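Home Jackets Bedding Care Guides Reviews About Search

We use cookies to keep this site working and to see which pages get read. By continuing you accept this. Accept Settings

Stitura Halás padded jacket, black: review after a winter of use

By Romana Sýkora
April 27, 2023

I bought the Halás in black, in a size up from my usual one, to replace a wool coat that had gone through at the elbows. Stitura sells it as a cold-weather jacket for town use. It isn't meant for climbing or skiing and the product page says so. I wore it for the walk to the station and back, for standing at the side of a soccer field, and for a week in Nunddale when the heating in our rental was weak and I kept it on indoors.

Fit

The body is wide and the shoulders are normal. With a thick sweater underneath I can still lift my arms to a luggage rack without the hem coming up past my belt. Without a sweater there is a lot of air in it, and wind gets in from below unless you pull the hem cord. If you don't plan to layer, buy your usual size. My partner tried on the next size down and found it close across the chest but fine everywhere else.

The sleeves are long. I fold the cuffs back once when I'm carrying shopping. The cuff elastic is soft and didn't leave marks on my wrists, though it has loosened a little on the right side, where I push the sleeve up to look at my watch.

Shell and filling

The outer fabric is smooth and matte. It doesn't squeak much when you walk, which was my complaint about the Hisen jacket I had before. It picks up lint, and cat hair more than lint. A damp cloth takes off both. Light rain beads up for the first few minutes and then begins to soak into the seams, so I would carry an umbrella for anything longer than a short walk.

The filling is synthetic. It comes back up quickly after being sat on. After the first wash I had a thin patch near one armpit, and ten minutes of shaking and squeezing put it right. I have had no filling come through the stitching so far.

Warmth

Good down to freezing with a shirt and sweater. Colder than that, my legs gave up before my upper body did. The jacket stops at the hip and that is the limit of it. On mild days it's too much, and there is no vent under the arm, so I ended up walking with it open.

Collar and closures

The collar stands up by itself and stays up. It is high enough to cover my chin if I tuck my head down, and stiff enough that it rubs a little under the jaw on the first few wears. This got better. There is a main zipper with a placket over it that closes with snaps. The snaps are small. With bare hands they're easy, and with gloves I skip them and use the zipper only.

The zipper itself has caught on the lining twice, both times near the bottom when I was in a hurry. The lining wasn't torn either time. I'd still like a stiffer strip of fabric beside the teeth.

Pockets

Two outside and one inside. The outside pockets are deep and lined with something brushed, and they sit at the right height for my hands. The inside pocket takes a phone but not a phone and a wallet. Masaru Kudo, who edits these reviews, asked me to try it with a paperback. It fits with the pocket open and won't close over it.

Washing and storing

I washed it at low temperature with liquid detergent and an extra rinse. It came out heavy and flat and took most of a day to dry on a rack, with turning. The care label allows a low tumble dry. I did that the second time and it was better, and the whole thing was back in the wardrobe by evening.

Folding it is a nuisance. The fabric is slippery and the filling pushes back, so the first fold opens while you make the second. What works for me is to lay it flat on the bed, close the zipper, bring the sleeves in across the front, press the air out from the hem upward with a forearm, and then fold it in half toward the collar.

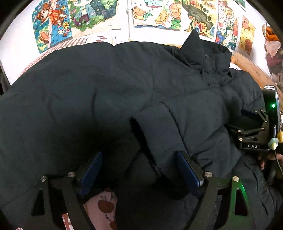

Can you keep it in a vacuum bag over the summer?

I would avoid it for a whole season. Synthetic filling can stay flat after months of being compressed, and a loose cotton bag on a shelf does the job if you have the space. For a suitcase and a few days' travel, a compression bag is fine.

Since the jacket is large, the shelf needs to be deep. Mine went in sideways in the end, next to the spare duvet. On a hanger it takes up the room of two ordinary coats, and the hanger should be a broad one or the shoulders get a bump.

What I'd change

A two-way zipper, mainly for sitting down in the car. A bigger inside pocket. A hanging loop that is stitched in more firmly, as mine is already pulling at one end.

I'm keeping it and will wear it again next winter. If you mostly drive to places it will be warmer than you need. The black shows every bit of dust, and if I were ordering again I'd look at the gray.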